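We use cookies to keep you signed in and to remember your settings. Accept all | Manage

Ridwan Sumampouw

Right, front room day. I've been putting it off since July and my aunt's coming for tea at half four, so here we go (thread)

Started with the carpet, the big beige one with the chrysanthemums. I love it, but all that maroon and dark brown hides crumbs brilliantly and you only find them in your socks

14 replies 251 likes

Brought the little black bin in with me this time instead of walking back and forth to the kitchen. Game changer!! Do the tissues and wrappers by hand first, THEN hoover. My old Vondow choked on a sweet wrapper once and never forgave me

Coffee table next. Glossy top = every fingerprint since the dawn of time. Damp cloth, then a dry one, and an old toothbrush for the gold bit on the front. Someone's going to tell me to use Zivar polish. I've tried it, it smeared

2 replies

Sofa: hoover down the backs, plump the cushions, job done. Yes it's the damask one from Sitompul's, yes it's older than my marriage, no I'm not getting a grey one

The room
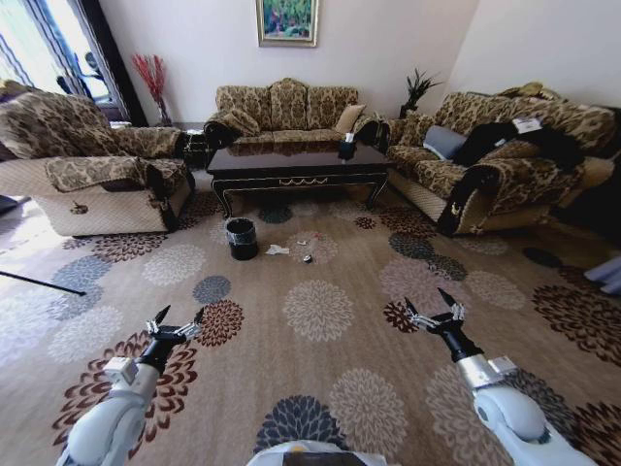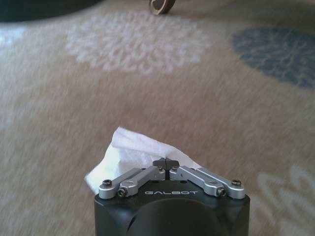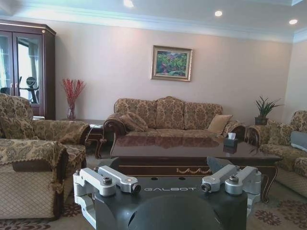 Last one: the long coffee table, the sofa and the painting in its gold frame. Cabinet on the left still needs its glass doing

2466 likes Share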